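Nernik cloth-handling set, README

Wrist camera recordings from the Usolville cell, Morgan arm, soft cloth only (fleece, throws, fringed stuff). Read this before you train on anything.

KNOWN FAULT -- grip release
Gripper lets go late, or not at all, when thick cloth bunches against the finger. The release command is logged as done, but the finger stays shut. So the "released" flag in the log is wrong for those runs. Dont trust it.

Affected: 36 runs out of 2000. List is in bad_runs.txt. 13 of them ended in an emergency stop, marked E.

Cause: not settled. Aigars Lapiņa thinks the ribbed boot catches on the nap. I think it's the Jellow driver dropping a message under load. Could be both.

Until fixed
- hands out of the cell until the air is off, whatever the screen says
- no more than 3 retries, then stop by hand
- check the boot for splits before each session
- keep loose fringe and cords away from the finger joint

Labels redone by eye for the E runs only, rest still to do. Last edit 22 December 2018, next one when the new driver is in and tesetd.

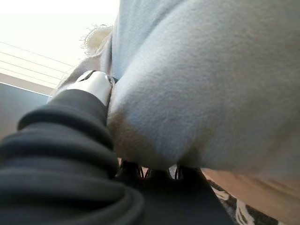

Questions about the labels to Aigars, driver stuff to me.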